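Skarivitz Household

Home | Shop | Mixed Boxes | About Us | Contact

About Us

Hello and welcome! We're Skarivitz Household, a small shop for the little things that keep a home running: sponges, brushes, bottles, cloths, scrapers, hooks, clips, soap dishes and all the odds and ends that live under the sink or at the back of a drawer. We love this stuff. If you've ever stood in a store aisle squeezing two sponges to see which one springs back faster, you're going to feel right at home with us.

How We Started

Xiaoqing Li opened the first Skarivitz counter at the front of a hardware store on Turngate Street. She had one shelf of dish brushes and a basket of scrubbing pads, and people kept stopping to ask her which one was best for a burnt pot (a stiff one, after a long soak!). By the following May she had taken over the whole side wall. Hamdia Hailu was a regular customer who came in for bottle brushes and stayed to talk about drain covers for most of an afternoon, and a year later the two of them were business partners.

We still have the shop on Turngate Street, with the packing room behind it, and we now carry 700 different items. Some are very humble. We sell a replacement cap for a spray bottle, and we're as happy to mail you one of those as we are to fill a whole cleaning cupboard.

What We Sell

Mostly it's kitchen and bath. Scrubbers take up the most room, because everybody has a favorite shape and we don't like to tell people they're wrong. Xiaoqing is an oval person and Hamdia likes a plain rectangle that gets into the corners of a baking pan. Then come hand brushes, nail brushes, shoe brushes and the long skinny ones for straws and spouts, and after that the clear bottles and tubs for decanting, which we went a bit overboard on last year and are still finding places for.

Our Emar dishcloths are the item people write to us about most. They're thin, they dry fast over the faucet, and they come in packs of four. The Buthelezi soap rack is a close second and fits over the edge of most sinks. If yours has a very thick rim, measure it first and send us the number, and we'll tell you if it'll sit straight.

Mixed Boxes

This is the part of the business we get most excited about! A Mixed Box is a bundle of small household things chosen to go together, or sometimes chosen because they don't. You tell us about your kitchen or bathroom, what you hate scrubbing and what you already have too much of, and we pick from there. Boxes come in two sizes. The small one suits an apartment or a dorm room, and the large one makes a really nice housewarming gift.

We like contrast in a box: something soft with something scratchy, something for every day and something you'd never have bought for yourself. Hamdia once built a whole box around stovetops and it sold out in three days, so we've kept it on as a regular choice.
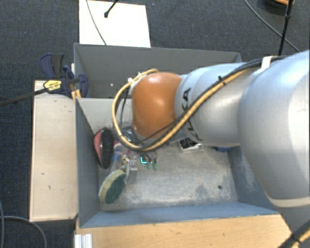
FROM THE BINS

A scrubbing sponge with a dark green face, an oval black brush sort of thing with a pinkish-red side, and a clear plastic piece with blue details between them. We could look at a bin like this all day! The bins themselves get scratched and stained with use, and we're fond of them anyway. Mixing things up is half the fun, and a new pairing often starts with two items that happened to land side by side.

Small things do like to hide under big ones, so every order is checked against its list before the lid goes on. If something is missing when you open yours, write to us and we'll send it out by itself, no form to fill in.

Visit or Write

The Turngate Street shop is open to everyone, and you're welcome to come in and handle things before you buy. Bring your old brush if you're trying to match it, even if it's worn down to nearly nothing. We've matched worse.

For mail orders and Mixed Boxes, use the Contact page. Xiaoqing answers questions about brushes and bottles, Hamdia looks after cloths, racks and anything to do with drains, and either of us will happily talk sponges.

Page last updated 30/06/2020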